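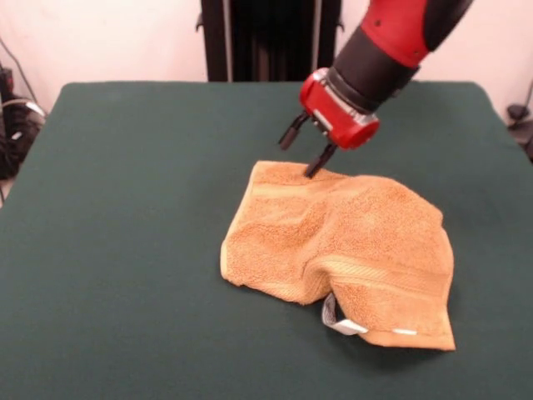 Sachiko Hattori wrote that a towel should be shaken out before anything else is done to it, and that most bad folds begin with a hem left turned under. This chapter starts from her advice.

Chapter 3. Folding Terry Cloth

Terry is thick — its loops hold a crease poorly. Find the hems first, then smooth the cloth from the middle outward.
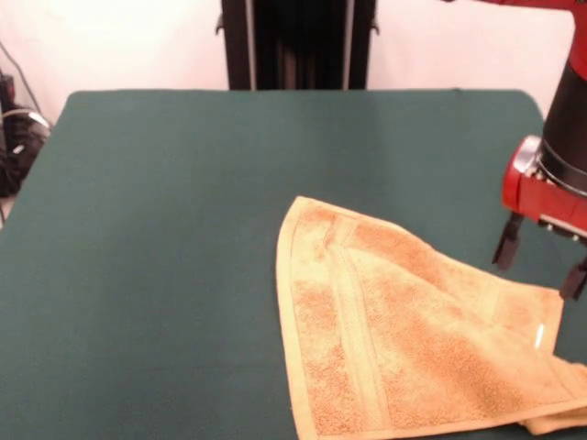

The woven band near each end is flatter than the pile and makes a good guide for lining up edges.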